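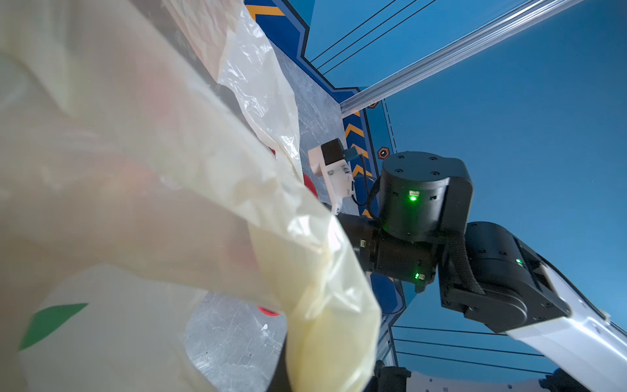

Wrist camera, with the bag covering most of the left side. The other arm is on the right.

How to compare two grippers on a thin plastic bag

Thin bags are difficult for wrist cameras. In this test we compare the Griltular fingers with our older Kozan fingers, using the same arms and the same Droltell controller.

Before you start

Set the finger force to 20 percent on both arms. Start the log before you move anything, and check that both wrist views are saved.

Step 1. Put the bag on the floor of the cell with its opening free. Do not make it flat. A crumpled bag gives white reflections, and you want to know how the camera handles them.

Step 2. Use one arm for the fruit and the other for the bag. Close slowly. If the plastic goes between the fingers and the fruit, write it in the log and continue.

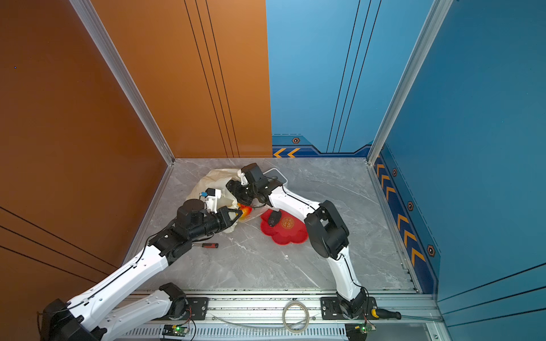 Left gripper closed on the fruit, right gripper reaching down into the bag.

Step 3. Look at the wrist view again when the fingers are in position. If plastic fills a large part of it, turn the wrist a little and save a second view. For us, an exposure of 900 microseconds kept enough detail in the folds.

Step 4. Open both grippers, go back to the start pose, and repeat. We do 4 tries for each pair of fingers before we change them.

Keep the settings of each pair in a separate file. The force values are not the same after a finger change, so calibrate again before the next try.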